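3.2 Room and furniture

The study of desk work was carried out in a shared workroom that the staff call Wallow. We chose it over the smaller rooms on the same floor because people pass through it all day, and we wanted to see how a person working at a table copes with others moving nearby. The room was kept in its everyday state. We asked the regular users to leave their chairs wherever they would normally leave them and to go on with their own work during our sessions.

The parts of the room that matter for the analysis are the tabletops, the chairs, the open shelving and the ceiling lights. Following Kütt's earlier scheme for shared offices, we treat the first three as "holding places": spots where a thing or a person comes to rest between one action and the next. The lights were coded separately, as part of the working conditions at the table.

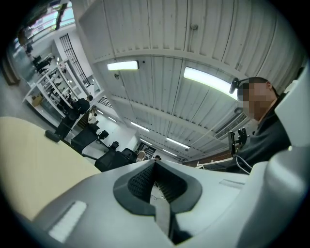
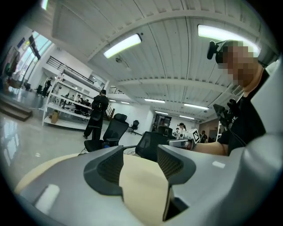 Figure 2. The workroom during a session. First picture: near a table, with fluorescent fixtures set into the ribbed white ceiling. Second picture: office chairs, white metal shelving and other people in the room.

Chairs gave us the most trouble in coding. They have no fixed place in Wallow, and a chair left in open floor was coded as "parked" only if it stayed put for 30 seconds or longer. Shorter stops were coded as "passing." Birutė Kütt and a second coder worked through the session notes separately and then compared their sheets. Most of their disagreements concerned chairs that had been nudged by someone walking by, and we settled these by counting a nudge as no change unless the chair ended up at a different table.

The shelving was simpler. Any item set down on a shelf was logged with the tier it was placed on, counted from the bottom. Cartons were logged as one item whatever they held, as we had no wish to open other people's boxes. Shelves carry a mix of shared and personal things, and we did not try to tell these apart.

Small items on the tabletops were logged by their distance from the nearest edge of the table. An item within 200 mm of the edge was coded as "near edge," and anything farther in as "inner." We had first planned a third band starting at 300 mm, but in the trial sessions the coders could not apply it in the same way twice, and it was dropped.

3.3 Walking routes

Routes were drawn by hand on a floor plan at a scale of 1:50. Each line starts where a person enters the work area and ends where they sit down, stop at the shelving or leave again. A person who stopped to talk and then went on was given a single line with a mark at the stopping point. We did not record names, and people seated at desks for the whole of a session were left off the plan.

The plans were then laid over the chair sheets from the same session to find places where a route bent to get past a parked chair. These bends are the basis of the crowding scores reported in Section 4.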